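Automation at the packing bench, how is it going for you all?

packrat55
Flultier is bringing arms to our phone case line in February, and I'm one of 4 packers they asked to teach the moves by hand. I like it more than I expected!

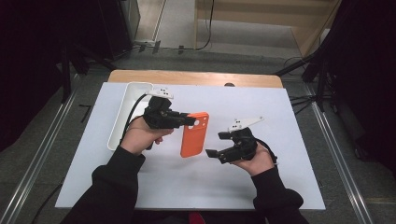 My wrists do get tired by lunch, though, and we're still asked for up to 600 cases a shift, so I'd love to hear how other shops split the day.

radwan_nights
We did this at Zarville. Teaching was lovely, then the bench went from 7 people to fewer. Please get your hours in writing.

packrat55
Fair, and I will ask. They did promise us retraining — I want to believe it.

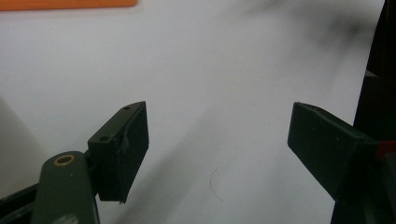 Finger pads over the white work surface

glue_and_tape
I disagree with radwan a little. I moved over to upkeep and my back thanks me every night.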